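How to get a smell out of a kitchen sink

October 28, 2020
By Kwadwo Amissah

There comes an evening when you walk into the kitchen, sniff, and accuse the bin. You take the bin out. You wash the bin. The smell stays where it was, and after a day or two of looking hard at the fridge you arrive at the sink.

I have a lot of experience of this. Our sink began to smell in August and I blamed the neighbours until well into the following week.
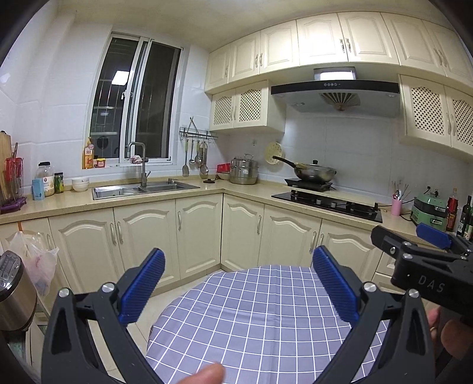
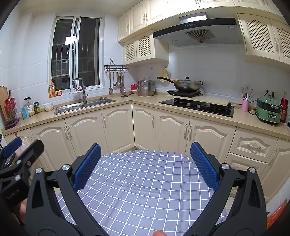
A double sink in a corner kitchen, with cream cabinets and a beige worktop.

First, find out where it's coming from

With a double sink, put the plug in one side and leave it for an hour. Sniff the other. Then swap. You will feel ridiculous. If both sides smell the same, the trouble is probably further down where the two wastes join, and you can skip ahead to the trap.

Check the overflow too, the little slot or hole near the rim if your sink has one. Water goes in there whenever somebody forgets the tap, takes a bit of gravy with it, and sits about. A bottle brush and some washing-up liquid will deal with it. Do this before you take anything apart. I didn't, and spent a Sunday under the sink for no reason.

The gentle way

You need:

A kettle
200 g bicarbonate of soda
2 mugs of white vinegar
An old toothbrush you are sure is the old one

Lift out the strainer and scrub both sides of it, especially the underside, where there will be something grey. Scrub as far down the waste as the brush will go.

Tip in the bicarb, half down each side if you have two bowls. Pour the vinegar after it. It will fizz in a way that looks very scientific. Most of the good is done by the scrubbing and the rinsing, but the fizz keeps your spirits up, and it does loosen the top layer.

Leave it while you have a cup of tea. Rinse with plenty of hot water from the tap. Boiling water straight from the kettle is all right for metal pipes, but plastic ones and their seals don't care for it, so let the kettle stand a while first.

If you have already poured a shop-bought drain cleaner down there, stop and do none of this. Read the bottle, flush with cold water for as long as it tells you to, and leave the vinegar in the cupboard.

The trap

This is the bend of pipe underneath, and it holds water on purpose to keep the smell of the drain out of your house. It also holds rice.

Clear out the cupboard. Put a washing-up bowl under the bend, a proper one with sides, as there is more water in there than you'd think. Undo the two big plastic nuts by hand, anticlockwise as you look up at them. If they won't budge, wrap a rubber glove round them for grip.

Empty the trap into the bowl. Now the important part: do not pour the bowl down the sink. There is no pipe. My friend Othmane Belkadi did precisely this in his first flat and still goes quiet when it's mentioned.

Wash the trap out in a bucket or the garden, check the rubber washers are sitting flat, and put it all back. Hand tight is plenty. Run the tap and feel round each joint with a bit of dry kitchen roll. If the paper comes away damp, undo the nut, straighten the washer and try again.

If it still smells

Look at where the dishwasher or washing machine hose joins the pipe. It should rise in a loop before it comes down again, and if it has slumped to the cupboard floor it will collect dirty water. Hook it back up.

A sink that is hardly used can smell simply from its trap drying out. Run the tap for a minute once a week.

Gurgling from other plugholes as well means the blockage is further along, and that's a plumber. Tell them what you've already put down it.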